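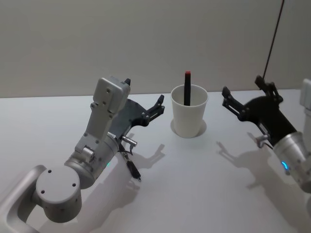

Graltard House, first floor kitchen and tea point
Monthly check, with comments
Carried out Thu 29 October by Marta Zhuravel
Copy to Boonmee Sombatkul, building office

Marks used: OK, Fix (do it this month), Stop (out of use until sorted), N/A.

1. Floor and ways through

1.1 Floor clean and free of trip hazards — OK
1.2 Floor covering flat at joins and doorways — Fix
Comment: the strip at the corridor door has lifted on the hinge side again. It was screwed down in the spring and the screw holes have worn. Needs a longer strip, not the same one put back.
1.3 Wet floor sign kept in the kitchen — OK
1.4 Way to the back stairs clear — Fix
Comment: flattened boxes stacked behind the door. Moved during the check. Zeltton take card away on Tuesdays but only from the ground floor bay, so it has to be carried down.

2. Hot water and drinks

2.1 Wall boiler, casing and tap sound, no drips — OK
2.2 Warning label on boiler readable — Fix
Comment: faded to almost nothing. New label requested.
2.3 Drip tray emptied and clean — OK
Comment: limescale round the edge, not a safety matter.
2.4 Kettles, lids close properly, flex not damaged — Stop (one kettle)
Comment: the older kettle does not switch itself off. Plug taped over and kettle put in the office cupboard. Please do not bring it back out. The newer one is fine and boils quickly enough for everyone.
2.5 Cups for hot drinks suitable — OK
Comment: two sleeves of paper cups left, and a box of 1,000 on order. Several people have asked for lids for carrying drinks upstairs. I would support this. The stairs are steep and there have been spills on the half landing.
2.6 Hot tap at sink, water no hotter than it should be — Fix
Comment: reads 70 at the tap after running for a minute. Much too hot for hand washing. The mixing valve may have failed. Temporary sign put up above the sink. Boonmee to ring the plumber.

3. Fridge and food

3.1 Fridge at 5 degrees or below — OK
Comment: thermometer showed 2 on the middle shelf.
3.2 Door seal clean and closing fully — OK
3.3 Food labelled with name and day — Fix
Comment: poor. Most of the bottom shelf had no labels. Anything unlabelled will go on Friday afternoon as usual.
3.4 Cleaning products stored away from food — OK
3.5 Chopping boards in good order — Fix
Comment: the green one is deeply scored and should be thrown away. No need to replace it, there are plenty.

4. Electrical

4.1 Sockets and switches undamaged — OK
4.2 Microwave clean, door closes, test sticker in date — Fix
Comment: clean, but the sticker runs out at the end of October. Gbeho are due to do all the portable testing in the building and this should be added to their list with the toaster.
4.3 Toaster, crumb tray emptied — Fix
Comment: not emptied for a good while by the look of it. Emptied during the check. This is how the alarm was set off in the summer, so please can whoever is on the rota look at it weekly.
4.4 No extension leads in use near the sink — OK

5. Fire and first aid

5.1 Fire blanket on wall, tape not broken — OK
5.2 Extinguisher in place, pin and seal intact, gauge in green — OK
5.3 Fire door closes by itself and latches — Fix
Comment: closes but stops short of the latch unless pushed. The closer needs adjusting. It must not be wedged open in the meantime — I took a wedge away.
5.4 First aid box stocked, nothing out of date — Fix
Comment: blue plasters nearly gone, burn dressings out of date. Prerna has the order form.
5.5 Name of first aiders on notice — OK

6. Waste

6.1 Bins emptied and lids working — OK
6.2 Food waste kept separate — OK
Comment: better than last month.

Carried over from last month
Loose cupboard handle — done.
Light over the sink flickering — done, new tube fitted.
Second hook for tea towels — not done. Low priority.

Boonmee's reply: plumber booked for the tap, door closer will be done on the same visit as the ground floor ones. Lids agreed, I will add them to the cup order. Floor strip to follow once I have measured it.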